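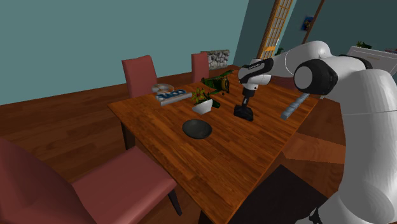
Figure 3. Robot arm over a dining table, rendered view.

4.2 Do planning tools reduce the cost of a reception?

Vendors of wedding planning software often claim that couples who use their products spend less. We find little support for this in our data. Of the 388 couples who returned both surveys, those who planned with Trurora or Drivetti reported lower catering bills than those who used a spreadsheet or a paper binder. The gap looks large at first. It shrinks to almost nothing once guest count is taken into account, and guest count is the one thing we would expect to differ between the groups before any software is opened.

Couples in the Mesdale sample who paid for a planning tool invited fewer people, lived farther from their families, and were more likely to hold the ceremony and the meal at the same venue. Each of these lowers the bill. Dubey, the third product in our study, was given free to customers of one banquet hall, and its users paid slightly more than the comparison group. We would not read much into that result either, given that the hall sets a minimum spend.

The claim that software saves time is harder to judge. We asked couples in February to estimate the hours they had spent on seating plans, and 57 of them gave an answer that was higher in the second survey than the full planning period would allow. Memory of wedding work seems to be poor, and it may be worse among people who enjoyed the work. Earlier studies that rely on a single recall question should be treated with care, including our own pilot.

A second concern is who dropped out. Over 800 couples were invited to take part, and fewer than half stayed to the end. Those who postponed or called off the wedding rarely came back to tell us what the deposits had cost them. Any average taken from the remaining couples describes weddings that went ahead, mostly on the date first chosen, and it will understate what planning costs when plans change.

Satisfaction scores add little. On a scale of 1 to 5, nearly all couples rated their reception at the top, whatever tool they had used and whatever they had paid. A measure that hardly varies cannot tell us which tool works better. We report the scores in the appendix for completeness and do not use them in the models that follow.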